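Plollerstead Makers Board > Paper & Cardboard > Building a whole street in February: who's in?

haf_m
OK so I have finally talked myself into it. I want to build a row of cardboard shopfronts, the old kind with bay windows and crooked roofs, and I want it to be a street and not just one sad house on a shelf like last year! I've sketched eight buildings so far: a bakery, a clock repairer, a fishmonger with an awning, two narrow houses, a pub, a bookshop and a chapel on the end because I love doing arched windows. Scale is one inch to two feet, so a normal door comes out a little over three inches tall. Who wants to build along? Any building, any style, post your progress here.
— Haf

tallesi
Yes yes yes. I'm in. I have been hoarding cereal boxes since summer and my family will be thrilled to see them leave the pantry. Can I do a laundromat? I know it isn't very old-timey but I want to make the round doors out of bottle caps.

haf_m
tallesi you can absolutely do a laundromat. Put a flat above it with washing on a line!

Trinidad H.
Count me in for a corner grocery. One question before I cut anything: are we all using the same cardboard? Last time some of us used cereal box and some used shipping box, and when we put the photos side by side the walls looked like they came from different planets.

gronow_r
Shipping box for walls, cereal box for everything you can see up close. Window frames, shingles, sills, doors. I have built this way for years and I wouldn't go back. Corrugated board gives you a wall with real thickness, so when you set a window into it you get a proper shadow, and that shadow does more for the look than any paint job.

tallesi
But corrugated shows the ridges as soon as you paint it! I had a lovely blue house that looked like corduroy.

gronow_r
Paint went on too wet, I bet. Two thin coats, let the first one dry overnight, and lay a sheet of copier paper over the board before you start if it still bothers you. Glue stick, smooth it from the middle out.

Ermelinda T.
I'm going to disagree with Rhiannon on this one, with love. I gave up on corrugated for anything under a foot tall. The cut edges are so ugly and you spend half your life covering them with strips. Mat board costs more but it cuts clean, it stays flat and you can score it for brickwork with a dull knife. The frame shop on my side of town gives away the window cutouts if you ask nicely, and a cutout is just the right size for a shopfront.

gronow_r
Mat board is lovely and my wrist can't take it anymore. Three passes per cut, times every window in a chapel? No thank you.

Ermelinda T.
Fresh blade! Change it every building. You'd be amazed.

Trinidad H.
I'm hearing that we are not all using the same cardboard.

haf_m
Ha, no. Use what you like, the street can be a bit mixed. Real streets are. The only thing I'd ask is that everybody makes the sidewalk the same depth so the fronts line up, say two and a half inches from wall to curb.

tallesi
Shingles question. I cut strips of cereal box and snipped tabs into them and glued them on in rows, and they look good but very, very neat. Like a brand new roof. How do you get the wonky look?

haf_m
Cut them one at a time! I know. My last roof took 1359 shingles and I would do it again tomorrow, it was the best part of the whole build. Start at the bottom edge, overlap each row by half, and let one or two in every row sit a little crooked. If you tear the bottom edge a bit after cutting, the paint catches on it beautifully.

Ermelinda T.
Strips are fine on the back slope, which faces the wall anyway. Save your thumbs for the front.

gronow_r
Agree with Ermelinda for once. Mark it down.

Trinidad H.
What's everybody sticking things together with? I'm on white glue and clothespins and it takes me a whole evening to get four walls up.

haf_m
Hot glue for the structure, every time. Walls, floors, chimney. You hold it, you count to 20, it's a wall! Then tacky glue for shingles and trim so it doesn't string or leave lumps. 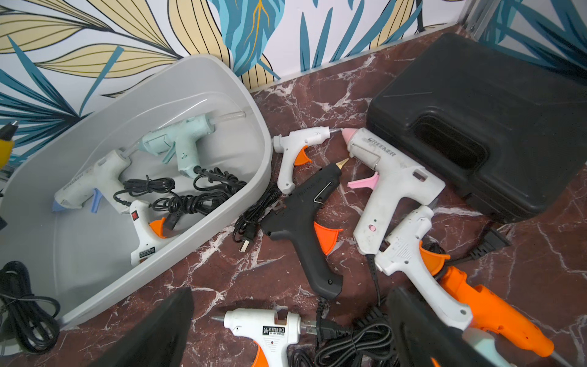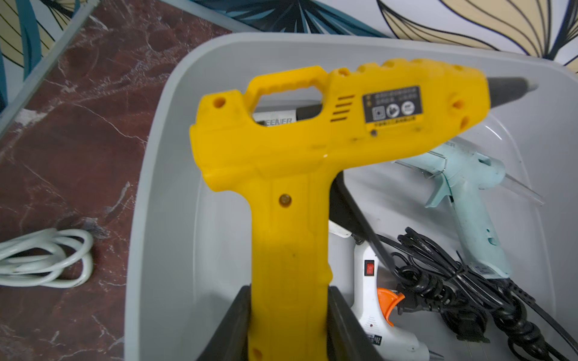

Run your bead on the inside of the corner and keep it back a little from the edge so it doesn't squeeze out on the street side. If you do get a blob, leave it alone until it has set hard and then shave it off with the craft knife.

gronow_r
I still say white glue for the corners. Hot glue sets before I've got the thing square, and then the whole house leans.

haf_m
Leaning is a feature!! But fair. For the chapel I cut a little square out of scrap and taped it in the corner first, then glued. Came out nice and straight.

tallesi
Laundromat update: walls are up, five bottle caps are in, and I painted the sign red. It says Pumphrey's because that was the only name I could fit.

Ermelinda T.
Pumphrey's! I love it. Please do a tiny basket out of twine.

Trinidad H.
Grocery has a floor and one wall. I went with cereal box doubled up, so now we have three kinds of cardboard on the street. Would anyone mind if I made it nine buildings and added a bus shelter at the end, past the chapel?

haf_m
Do it. Clear packaging from a toothbrush makes great shelter glass, save the flat bit.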